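How does a hotel get built?

Have you ever stayed in a hotel and raced down the hallway to find your room? Maybe you pushed every button you were allowed to push in the elevator! Hotels are huge, busy buildings, and putting one together is a bit like building a small town and stacking it up in the air.

Let's follow the Mirani, a new hotel going up beside the river in Flandham. When it opens in October it will have 13 floors, and all of them began as lines on a drawing.

First, the drawings

An architect is a person who designs buildings. For a hotel, the architect has to think about things most guests never see. Where will the dirty sheets go? How does a hot breakfast get from the kitchen to the top floor before the toast turns cold? Most hotels have a whole second set of hallways and elevators just for the staff. The guest side is called "front of house" and the hidden side is called "back of house", the same as in a theatre.

Engineers work on the drawings too. They figure out how strong the building must be to hold up all those beds, bathtubs and people – and the swimming pool! Water is really heavy. One cubic metre of it weighs a tonne, so a pool needs very strong supports underneath.

Digging down before going up

The builders at the Mirani come from a company called Pondus, and the first thing they did was make an enormous hole. Tall buildings need foundations, the strong part under the ground that stops them from sinking or tipping. Near a river the soil can be soft and squishy, so the crew drilled long concrete posts called piles deep into the ground until they reached something solid.

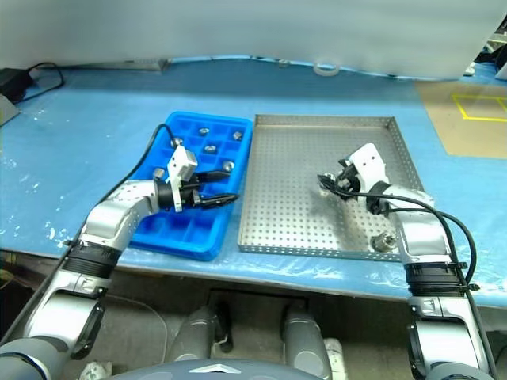 After that came the frame. Floor by floor, the crane lifted steel and the crew poured concrete. It's a lot like your own skeleton: the frame holds everything up, and the walls and windows are fastened on afterwards like skin.

Rooms, rooms and more rooms

Inside, things get really fun. Hotel rooms are often nearly the same as each other, so the workers can repeat the same jobs again and again and get very fast at them. Pipes and wires go in first, then the walls, then tiles, paint and carpet. Furniture comes last so it doesn't get splattered.

Doors are a giant job all by themselves. The Mirani has 2,159 door hinges! Every one has to be screwed on straight, or the door will squeak or stick.

Before they finish every room, the builders make 2 practice ones, called mock-up rooms. People walk around in them, lie on the beds and try the light switches. Can you reach the lamp without getting up? Is the mirror too high for a kid? It's much easier to fix a mistake at this stage than after the whole hotel is done.

Testing, testing!

A new hotel can't open until it has been checked from top to bottom. Inspectors set off the fire alarms, ride the elevators and make sure there are safe ways out. The staff practise as well – they cook meals, make beds and sometimes invite friends to stay for the night and pretend to be guests.

Words to know

Foundation: the part of a building under the ground that holds it up.
Pile: a long post pushed or drilled into the ground.
Mock-up: a practice version of something.
Lobby: the big room just inside the front doors.

Try it yourself

Grab some graph paper and design your own hotel floor. Draw a hallway, then see how many rooms you can fit along it. Don't forget the stairs, an elevator and a closet for all those clean towels!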